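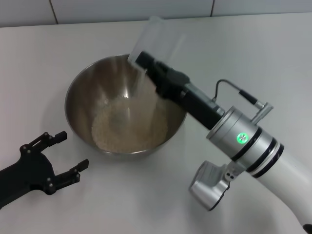

Fig. 4 – Right arm pouring, left gripper open

Planeo Guides > Open Days > Pouring Demonstration

Search this manual Go

4.1 Running the pour for visitors

1. Put the steel bowl near the centre of the table.
2. Measure 200 g of dry grain into the clear container.
3. Close the right gripper on the container and check that the status light is green.
4. Ask visitors to step back 100 cm. Ask again.
5. Start the pour.

NOTE: Someone will say their toddler could do it faster. Agree politely and carry on.

CAUTION: Keep sleeves, lanyards and ice cream clear of both arms. Sweep up spilled grain before the next group – it rolls underfoot.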